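Why Do Rubber Soles Grip the Floor?
A Plimuveck Museum explainer for young readers
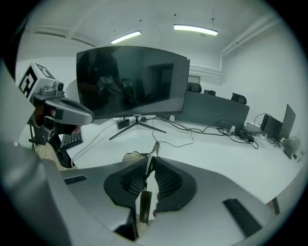 Text: Florence Lévesque
Reviewed by: Ravinder Després, Physics Education

When you run across a gym and stop, your shoes hold on to the floor. The force that stops you is called friction. Friction happens whenever two surfaces touch and one tries to slide over the other.

Even a floor that looks smooth has tiny bumps. Rubber is soft enough to press down into them. A hard plastic sole cannot do this as well, and so it slides more easily.

Many rubber objects also have grooves. On a dry floor, grooves do not always add grip. On a wet floor they matter a great deal — water moves into the grooves and lets the rubber reach the ground. Car tires work in the same way.

Friction also depends on how hard the surfaces are pushed together. Press your hand lightly on a table and slide it. Now press firmly and try again. The second slide takes more effort.

Try it at home
You will need a wooden board, an eraser and a coin. Place the eraser and the coin side by side at one end of the board. Slowly lift that end and watch which object slides first. Repeat the test 4 times and write down your results.

Words to know
Friction: a force that resists sliding.
Surface: the outside of an object.

Last updated: 2025-06-23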